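Dovona Tableware Reuse Project
Interim progress report to the Esdale Fund
Reporting period 2, submitted Thursday, March 26, 2026

1. Status

Work in the period covered cup selection, the wash and storage routine, and the layout of the return point at the Ustmont site. Selection is complete. The wash routine is in use. The layout is agreed except for the position of the drying racks, which depends on a shelf delivery that was due in December and has been rescheduled by the supplier.

Spending is within the approved budget line for equipment. The transport line is underspent, as the second collection route has not started.

2. Cup selection

The application proposed a single cup model in one color. After the first period we changed this to one model in several colors, so that stock can be sorted by site without printed labels. Labels on the earlier sample lifted at the corners after repeated washing and left adhesive on the wall of the cup.

Four sample sets were compared on the following points:

Stability when standing empty on a smooth surface
Ease of separating stacked cups by hand
Staining of the inner wall by coffee and berry juice
Condition of the rim after washing

Set 3 was chosen. It is a plain plastic cup with a slight taper and a rounded rim, with no handle. Set 1 stained least but was hard to separate when stacked damp. Set 2 tipped too easily. Set 4 was acceptable on all points but was offered only in white.

An order for 2,000 cups has been placed with Mnguni. A first delivery of 600 was received and checked on arrival, and 54 were set aside for rough molding marks at the rim. The supplier has agreed to replace these with the next delivery. The marks do not affect hygiene but can be felt when drinking.

3. Return point layout

The return point uses a white table placed against a wall. Cups are set down in one row along the back edge, upright, with a gap between neighbors so that each can be picked up without moving the next. The front of the table is left clear for setting down trays. Upright placement was preferred to inverted placement at this stage of the process because leftover liquid and napkins can be seen from above and removed before the cups go to the wash area. After washing, cups are stored inverted.

Color order from left to right is fixed as green, blue, pink. The same order is used on the storage shelves and on the count sheet.

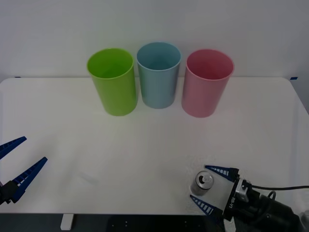

Figure 1. Cups in green, blue and pink, in the agreed color order at the back of the table.

The row does not need to be exact. Small differences in distance from the wall have had no effect on handling, and no guide rail will be fitted. The line for this item (rail and fixings) can be released to the general equipment budget if the Fund agrees.

White was kept for the table surface. Spills are easy to see against it, although it also shows smudges and has to be wiped more often than the gray surface used in the first period.

4. Washing and storage

Cups are rinsed, washed in open racks, air dried and stacked by color. Stacks are limited in height, as tall stacks lean and the lower cups become difficult to separate. The written procedure has been shortened to one page and is posted at the sink.

One problem remains open. Water collects in the recess under the base when cups are dried inverted. Tilting the racks removes most of it – a wedge under one side is sufficient – but the present racks slide when tilted. Racks with rubber feet have been requested.

5. Planned work for the next period

Receive and check the remaining cups
Fit the drying shelf and confirm rack positions
Start the second collection route
Record losses by color for each site

A revised equipment budget is attached as Annex B. We request a decision on the release of the guide rail line before the next order is placed.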